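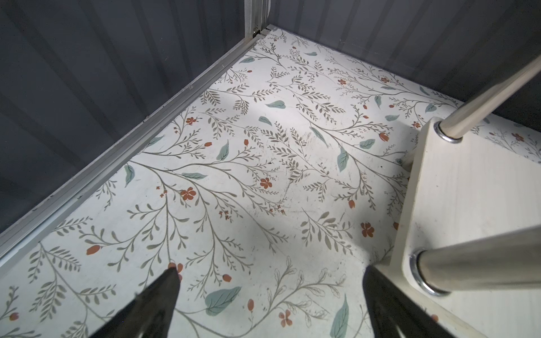

Patterned liner, shelf floor

Parham away shirt, sizing and fabric

ribknit_5
Posted 22 October 2024
The new Plesix away shirt for Parham came this morning. Medium, replica cut. The body is a plain interlock, the side panels are an open mesh, and the collar is a separate rib piece with a taped seam. It weighs 157 less than nothing compared with the old Skarance one – noticeably lighter in the hand. Length is 2 cm shorter at the back.

halfway_line
The shorter back is only on the replica. The player version has the old drop hem. I'd go up a size if you wear it untucked.

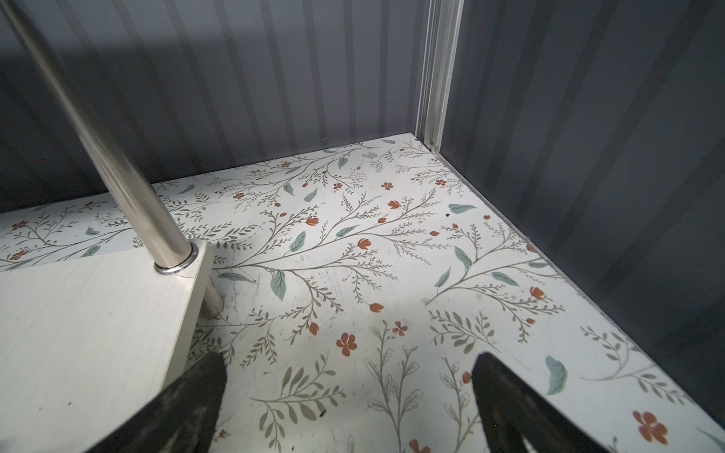
Does the crest survive a normal wash?
Mine is heat-applied and has been through the machine at 30 degrees since June, inside out, with no lifting at the corners.

Peng
I disagree on going up a size. The shoulders are set wide already and a larger one hangs off the arm. Stay with your usual size and accept the hem.

ribknit_5
Shoulder seam on mine sits where it should, so I'm with Peng on that. The number is the weak point. It's a single-layer film with a printed edge, and the edge is slightly out of line with the cut.

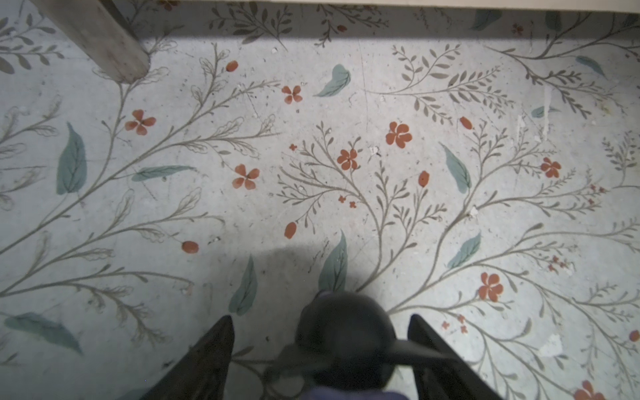
The Skarance shirts used two layers, stitched at the corners, and those numbers outlasted the fabric. I'd pay a bit more to have that back.

halfway_line
Stitched numbers pull on mesh. Fine on the old heavy cloth, wrong for this one.

Peng
The number sits on the interlock, not the mesh. Check the back panel.

halfway_line
Fair point on the panel. I still think film is the right choice at that weight.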